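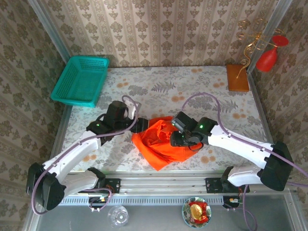 Photo: Rahel Schwaiger / Ukell

Section 4. Washing and drying dyed table linen

Read this section before the first wash. It covers the Olon range of plain and printed cotton cloths. The Pokuleck blends have their own sheet, and the drying steps below will not suit them.

You will find plenty of advice elsewhere about fixing color with salt or vinegar. We don't recommend either. On modern cotton dyes we have never seen vinegar do anything except make the laundry room smell, and salt belongs in the dye bath at the mill. If your grandmother swears by it, go ahead, but use your own napkins.

4.1 Before the first wash

1. Remove the paper band and the stitched tag. Cut the thread, don't pull it.
2. Wet a corner of the cloth and press it between two pieces of white paper towel. Wait 10 minutes.
3. Look at the towel. Any tint at all means the cloth gets washed alone.
4. Repeat the test after each wash until the towel stays white.

Note: Orange and red cloths often need more than one solo wash. The label says "colorfast." So do most labels.

4.2 Machine washing

1. Shake out crumbs and scrape off wax with a dull knife.
2. Turn printed cloths face inward.
3. Set the machine to 40 °C or the nearest warm setting. Washers marked only Cold, Warm and Hot vary a good deal, so if in doubt pick Cold.
4. Use half the detergent the bottle suggests. The people who print the bottle also sell the detergent.
5. Skip the fabric softener. It leaves a film, and napkins with a film on them push spills around the table.
6. Take the cloth out as soon as the cycle ends.

CAUTION: Do not use chlorine bleach, including on the cream grounds. Bleach turns some of them yellow.

CAUTION: "Color catcher" sheets are no substitute for the test in 4.1. They may pick up some loose dye. They can't promise to pick up all of it before your white shirts do.

4.3 Drying and pressing

1. Pull the cloth square by opposite corners while it is damp.
2. Hang it in the shade, or tumble on low and remove it while slightly damp.
3. Press on the back with a medium iron. Wrinkle sprays are optional and, in our view, mostly water.

Note: Cotton shrinks. Our largest cloth is cut at 216 cm and the size on the package is the size before washing. We would distrust any maker who tells you theirs stays put.

4.4 Stains

Blot first. For oil, work in a drop of plain dish soap and leave it for 10 minutes before washing. For red wine, rinse from the back with cold water. The Dumitrescu stain bar sold with some sets works on grease and is poor on wine, whatever the wrapper claims.

Do not iron over a stain. Wash again and check it in daylight.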